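Packers at Wiltness swap the line for hand-held grippers

6 December 2024
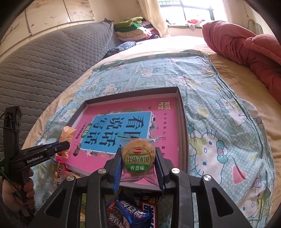
A wrapped cracker held in one of a pair of hand-held grippers during a picking task set up on a bed.

Staff at the snack box packer Wiltness are being offered paid hours away from the packing hall to record the movements that its new robot arms will have to learn, the company has confirmed.

The firm, which employs 413 people and packs mixed boxes for offices, hotels and schools, switched on the first arms in August. They work on three of its lines, where they take single wrapped items from a tray and place them in a box. People still fill the trays, check the finished boxes and deal with anything the arms drop or leave behind.

Under the recording scheme, packers take home a pair of grippers and carry out short tasks with them, such as lifting a biscuit in its wrapper and putting it into a shallow tray. The grippers are worked by hand and have two fingers each, so the wearer picks things up much as the arm would. The recordings are sent to Skanik, the contractor that looks after the arms, and are used to train the software that guides them.

Lucrezia Cattaneo, who runs the packing hall, said the company had first tried making all the recordings on site, in a training room next to the loading bay. The arms learned to cope with that room and with very little else.

"Same table, same lamp, same six products," she said. "Then we put them on the line with the afternoon sun coming in and they went for the shadow of the packet. We needed different rooms and different light, and our staff have got plenty of those at home."

Packers on the scheme are asked to use whatever surface they have, including beds, kitchen tables and floors, and to leave ordinary household things where they are. They are told not to record other people or anything with an address on it. A full set is about 500 short clips, and most people take a few weeks to finish one.

Small wrapped goods have been the hardest part of the job to hand over. The film bends when it is squeezed, the shiny printing catches the light, and a round cracker in a clear packet can crack if it is gripped across the face. Packers hold these by the edge without thinking about it, Cattaneo said, and the early versions of the software did not.

The change has altered the working day more than the company expected. Packers on the lines with arms used to stand at one station for a whole shift. They now move between filling trays, checking boxes and clearing stops, which means more walking and less reaching. Wrist complaints on those lines have gone down, according to Wiltness, though it would not give numbers and said it was too early to compare a full year.

Brunello Greco, who has packed there for many years and speaks for staff on his shift, said the walking was welcome but the pace was not always. When an arm stops, the trays behind it fill up, and somebody has to empty them by hand while the fault is cleared.

"You get a quiet stretch and then you get ten minutes of chaos," he said. "It used to be steady. Some people like it better, I'd say the younger ones mostly. I miss being able to talk to the person next to me, because now the person next to me is on the other side of a guard rail."

Greco has done two sets of recordings himself. He said the grippers were awkward to begin with and tiring to hold up for long, and that he had settled on doing them in short spells after breakfast. The hours are paid at the normal rate and are voluntary. Some of his colleagues have refused, he said, on the grounds that they would be teaching a machine to do their own work.

Wiltness says no jobs will be lost to the arms before the end of next year. Staff who leave the lines with arms are not being replaced like for like, however, and the evening shift is smaller than it was in the summer. Cattaneo said new posts were being created in checking and line support — the company has trained its first group from the packing hall — but accepted that there would be fewer of them than there were packing stations.

Staff have asked for a longer promise on jobs and for a say in how the recordings are used. At present the clips may be used by Skanik for the Wiltness site only. Greco said he wanted that in people's contracts, along with a rule that clips are deleted when somebody leaves the company. Cattaneo said the first point had been agreed and the second was being talked about.

The company plans to put arms on its Visen line next. That line handles gift boxes, with loose tissue paper between the layers, and will need a new round of recordings. Packers who want to take part have been asked to give their names to their shift leader. Training in the use of the grippers takes one morning and is held in the Sugiyama building, across the yard from the main hall.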